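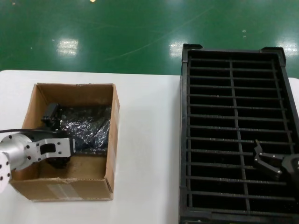 Restarts work! I've been wanting to write that since March, and today I finally have numbers I'd be happy to show someone who wasn't already on my side. The idea is so plain I was half embarrassed to put it on the whiteboard: when the policy gets itself into a bad spot, stop it, leave everything where it is, and have a person take over from that exact position for a few seconds. Keep only those few seconds. Then train on the pile of them along with the ordinary full runs. With a shiny, crumpled bag lying along the back and right of a cardboard box, and the gripper fingers down near the left wall, you've got precisely the kind of position our full runs barely cover, because a person driving the arm from the start would never wander over there. The policy wanders over there all the time. So that's where the teaching has to happen.

We're up to 2,000 restart clips. They're short and a bit ugly and I love them. A full run takes long enough that you start to tire and get sloppy near the end, and the sloppiness goes straight into the data. A restart is over before your wrists notice.

The numbers, so I don't have to dig for them later. Same weights to begin with, same bags, same box, two versions. The one trained on full runs only: 20 good transfers into the crate out of 30. The one with restarts mixed in: 24 out of 30. I know that isn't a huge gap on a test that small. I'd call it encouraging and no more, and I want the bigger test before I say a word outside the building. But look at how it fails and the difference is lovely. The old version misses the bag, closes on air, and then carries the air very carefully across to the crate and lets go of it. The new one misses, hovers, backs up and has another go. Sometimes it has three or four. I watched it nudge a bag away from the cardboard wall with one finger so it could get the other one underneath, and I made a noise that carried down the hall.

Shiny plastic is still the worst stuff we handle. The depth readings on it are rubbish, full of holes, and every time the wrist turns the highlights slide about and the bag looks like a different bag. We switched depth off altogether for this round and went with colour only, from the head and the wrists. I expected to pay for that and didn't notice any cost. Something to test properly.

One thing to fix: I was the one deciding when to stop the policy, and I know I got jumpier as the day went on. Early clips start well after the trouble begins, and the later ones start almost before it. If the effect depends on that timing, I've muddied it. Mendeo (our logging tool, which behaved itself all day, well done Mendeo) saves the moment I hit stop and a good stretch before it, so I can at least sort the clips by how early I jumped in and train on each half. I should have planned that from the beginning.

Spent the last hour on clear bags, just to see. Crinkly ones, with the light speckling all over them. I don't have a score for those and I didn't try to get one.

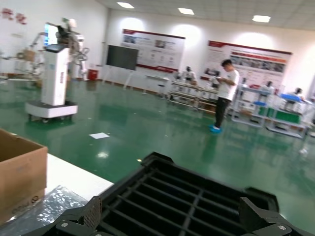

Flenley wrote back on the draft plot and wanted to know whether the restarts are doing anything special, or whether any extra data would have given the same bump, and said that until there's a version with an equal number of minutes of plain full runs they'd treat the whole thing as "more data helps". Fair! Very fair, and a bit annoying, as I'd been enjoying my evening. We do have spare full runs from the Skimix set that never went into training. If I trim them so the total minutes match, the comparison can be running overnight and I won't need to collect a thing. They also asked if the hovering and retrying could come from the new version simply being slower. I hadn't thought of that one. It should be easy to check from the logs, so it goes on the list too.

My guess, written down so I can't pretend later: equal minutes of full runs will close part of the gap and the retrying won't show up at all. If it does show up, I've got the wrong story and I'll have to be a good sport.

Still to do before the next session: freeze the stopping rule and put it in writing, swap the order of the two versions between blocks so neither always gets the fresh cardboard, cut new boxes, and ask Pereyra for more of the dark bags, as ours are getting soft from handling and I suspect soft ones are easier.

Overnight job is queued. Tea, then bed.

2020-08-28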